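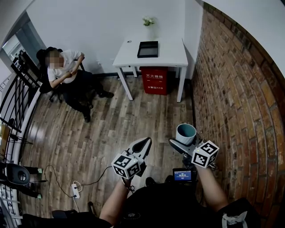
Notebook / Student projects / Grasping

December, after lunch

Cup day for the Ralow project! I've got the cup in the right gripper, held clear of the floor near the brick wall, and Annick wants the same pick done at three heights before we touch anything harder. Target for the class is 300 clean clips and we're on 47, so, um, plenty to go.

Joaquín reckons my wrists turn in too much — probably fair, I'll watch for it. Next up is the faceted vase thing in its dark holder. 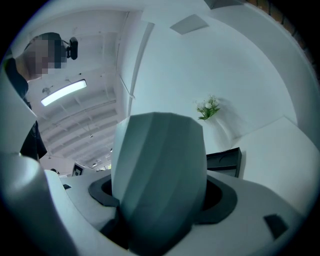 I'd like to come at it from the side with the fingers half closed, then try straight down and see which one Bernd's script likes better. Must remember to ask him where the old clips went. Shoulders are killing me, tea first.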